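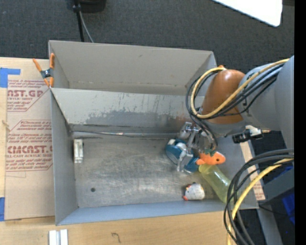 Metal bin, two compartments, on the table

gwilliam_gauge
Hornar had 17mm by teatime on Monday. The forecast said "a stray shower". I'd like to meet the one that didn't stray.

soggybottom70
2mm here in Fallus, and most of that was next door's hose. Are you sure yours isn't under the gutter again?

gwilliam_gauge
It was under the gutter once. In February. I have moved it.

todeo_lane
17 sounds right to me. I'm 200 feet up the hill from Hornar and the lane was a stream by four o'clock. It missed Fallus altogether, as most things do.

soggybottom70
Charming. The radar had one small green blob and it was nowhere near you lot.

millpond
Radar can't see much behind the ridge. Low cloud sits in there and rains all afternoon while the app shows a smiling sun. I've stopped taking a coat on its advice and started taking one on principle.

soggybottom70
Then why does the official gauge at Todeo say nil?

todeo_lane
Because it's been saying nil since the leaves came down. It said nil when the car park flooded.

gwilliam_gauge
Thank you. 17mm stands.

soggybottom70
I'll give you 12.

millpond
It isn't an auction. What's tomorrow meant to do?

gwilliam_gauge
70% chance of dry, so I've brought the washing in.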